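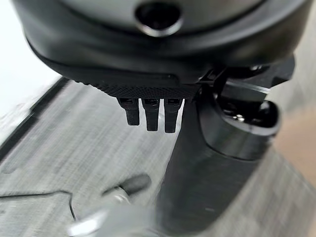
Attachment 1: wrist view, gripper over bench 2, arm in motion

Ticket 193
Product: Kostel arm, Faltico three-prong gripper
Site: Oyelaran test kitchen
Opened by: Ngan-ling Lai
Opened: 10 April 2021
Status: Open, waiting on vendor
Severity: 2

Summary
Table-clearing routine stops before the grasp. Controller reports "target lost" and the arm returns to home. Same routine passed acceptance in January.

Steps to reproduce
Load the Pamari clearing script, default speed. Place any item from the metal utensil set on the bench. Start the cycle.

Expected: arm slows, closes on item, moves it to the bin.
Actual: arm reaches the approach height, holds, aborts.

Log
Entry 1. Pulled the run history. 66 cycles since the last script update. Plastic cups and folded cloths complete. Failures are all on metal items.

Entry 2. Reviewed the attachment. The prongs and the textured plate are fairly sharp. The wood grain is streaked and the gray object at lower left is too blurred to identify, with bright highlights on its curved surfaces. The upper left corner is washed out. Suspect exposure time is too long for the approach speed.

Entry 3. Cut approach speed by half. Forks now complete. Spoons still abort. Cycle time is no longer acceptable to the kitchen, which wants the bench cleared between lunch and dinner prep.

Entry 4. Restored speed, locked exposure short, turned off the window-side lamp. Spoons complete when lying face down. Face up, the target mask breaks apart and the controller drops it.

Entry 5. Checked collar fasteners and cable routing by hand with the arm powered down. No play. Mechanical cause ruled out for now.

Workaround
Staff clear metal utensils by hand. Arm handles cups and cloths only.

Comment, N. Lai
The site asked whether the arm can take over the whole clearing job. My answer is no on the current script. It can do the soft half of the job. A person still has to do the cutlery and put missed items in the bin.

Requested from vendor
Exposure limits per approach speed, and a retry before abort. Please do not close this ticket on the speed change alone.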